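We use cookies to remember your basket and to count visits. Accept all | Manage settings

Kiltwood Table Mat – Large, Dark Brown

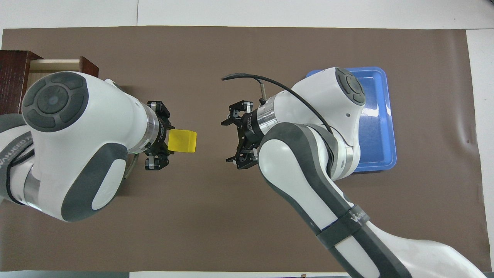 Lungile Makhubela wrote to us that hers has been on the dining table since May, under a sewing machine on most evenings, and that she wished she had ordered the large one first instead of working up to it from the small. We hear that fairly often. The small mat suits one person writing or doing light craft work. The large one is for people who spread out.

The Kiltwood mat is a flat cover for a table or desk. It protects the surface underneath from scratches, glue, pen marks and the feet of heavy equipment, and it gives you a quiet, even surface to work on. It is sold as a single piece with no seam and no printed grid.

What it is made of

The top is a wool and polyester felt, pressed hard so that small parts don't sink into it. The underside is a thin layer of natural rubber. There is no foam in between. Earlier mats from our workshop had a foam core, and it took dents from clamps that never came out.

The edges are cut and left plain. A stitched edge looks neat for a while but lifts at the corners, and sleeves catch on it.

Size

Measure your table before ordering. We recommend leaving a margin of 2 inches of bare table on any side where you sit, so the edge of the mat isn't under your wrists. If your table is an odd shape, the mat can be trimmed with a sharp utility knife and a steel ruler. Cut from the felt side in several light passes. Trimmed mats can't be returned.

First use

The mat comes rolled on a cardboard core. Unroll it felt side up and leave it overnight with a few books on the corners. The rubber has a faint smell for the first couple of days. Open a window if it bothers you.

Care

Brush off thread and crumbs with a clothes brush or a vacuum with the soft attachment. Blot spills right away with a dry cloth – rubbing pushes them into the felt. For older marks, use cool water and a drop of dish soap, then let the mat dry flat. Do not machine wash, iron or fold it. Store it rolled, felt side out.

The mat is not heat-proof. Keep soldering irons, glue guns and hot pans off it, or put a ceramic tile underneath.

Lacquered and oiled tables

Rubber can leave a shadow on some finishes, mainly fresh lacquer and oil. If your table has been refinished within the last 9 weeks, wait, or lay a sheet of plain cotton under the mat. For antique tables we suggest the Gravari mat, which has a cotton back and slides a little more.

Related items

Gravari Table Mat – cotton back, gray only
Cotar felt brush – fits in a drawer, replaceable head
Naidu storage tube – holds one large mat or two small ones

Orders and returns

Mats are cut in batches of 100 and usually ship within two working days. For schools and workshops needing larger numbers, up to 500 per order, write to Mohandas Rai at the sales desk for a quote and a delivery date. Untrimmed mats can be sent back within 30 days on their original core. Felt samples are free, limited to three per address.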